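Wrestling-Forum > Indies & Europa > Comebacks, Pausen, Gerüchte

Thema: Kommt Gronex im Februar zurück? 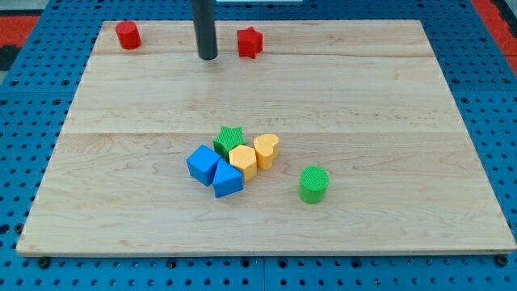 Beiträge in diesem Thema

Ringseil_Rita schrieb:
Hallo zusammen, ich war am Donnerstag bei der Show in Windville und muss das jetzt einfach loswerden, auch wenn ich noch halb heiser bin. In der Pause stand meine Schwester am Merch-Stand, und sie schwört Stein und Bein, dass Gronex hinten am Lieferanteneingang mit Krystyna Głowacki geredet hat. Ohne Maske natürlich, aber den Gang kennt man doch! Er war jetzt sieben Monate nicht mehr im Ring, seit dem Käfigmatch gegen Ziółkowski, und offiziell hat Claston Wrestling dazu nie ein Wort gesagt. Was meint ihr?

Haltegriff70 schrieb:
Liebe Rita, schön, dass du wieder schreibst, und danke für den Bericht! Ich will dir die Freude wirklich nicht nehmen, aber "den Gang kennt man doch" hatten wir letztes Jahr schon mal, und dann war es der Mann vom Catering. Ich glaube ja weiterhin an die Schulter. Wer sich das Käfigmatch noch mal ansieht, merkt, dass er nach dem Sturz den linken Arm kaum noch hebt.

mattenfuchs schrieb:
Schulter? Na, ich weiß nicht. Das war Vertragsstreit, das hat Jadwiga Dudek in ihrem Podcast ziemlich deutlich durchblicken lassen (Folge 31, so nach der Hälfte, davor geht es lange um Einzugsmusik). Er wollte weniger Termine, Claston wollte mehr, und dann war eben Funkstille.

Haltegriff70 schrieb:
Die Folge habe ich auch gehört, sogar zweimal, weil ich beim Bügeln war und die erste Hälfte verpasst hatte. Sie sagt "man hört so einiges". Deutlich ist für mich was anderes, lieber Fuchs.

mattenfuchs schrieb:
Gut, dann eben undeutlich deutlich. :-) Trotzdem bleibe ich dabei. Mit einer kaputten Schulter macht man doch einfach ein kurzes Video für die Fans und fertig.

Omas_Suplex schrieb:
Ich war auch in Windville, Block C, und es waren 395 Leute da, so hat es jedenfalls der Ringsprecher verkündet. Gesehen habe ich Gronex nicht, aber als Ziółkowski nach dem Hauptkampf das Mikro nahm und meinte, er habe "noch eine alte Rechnung offen", da ging ein Raunen durch die Halle, ich hatte richtig Gänsehaut! Mein Enkel hat vor Aufregung seine Brezel fallen lassen.

Ringseil_Rita schrieb:
Ja!! Genau das meine ich doch, das sagt der doch nicht umsonst. Karten für Februar kosten übrigens bis zu 70 Euro, falls jemand mitkommen mag, bei uns im Auto wäre noch ein Platz frei.

Haltegriff70 schrieb:
Den Platz nehme ich gern, Schulter hin oder her. Schreibst du mir eine PN, wann ihr losfahrt?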